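Home | Issues | Authors | Submit | Contact

We use cookies to keep you signed in. Accept | Settings

25 July 2025
Rungnapa Prasertsri, Tien-fu Sin and Kwok-wai Kao

3.2 Coaching contact and training load

Riders were recruited through the Lallby cycling club in April and assigned to one of 2 coaching plans. Riders on the first plan had a weekly phone call with their coach. Riders on the second received written feedback only, sent through the Tandent training log. Both plans used the same base schedule, and coaches could move sessions within a week but could not add any.

Training load was scored from 0 to 100 after each ride, using the rider's own rating of effort. Missed rides were scored as zero. Weeks with illness were left out of the main analysis and are treated separately in Section 3.4.

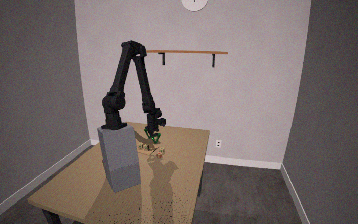
Figure 2. Simulated arm on its pedestal.

Riders with a weekly call completed more of their planned sessions, mostly in the second half of the schedule. The gap was small in the first 7 weeks and grew after that. Time trial results did not differ clearly between the plans. Hsu and Skamedton reported a similar pattern in junior rowers, though their athletes trained as a group and ours mostly rode alone.

Coaches differed in how long they stayed on the phone, and we did not control for this.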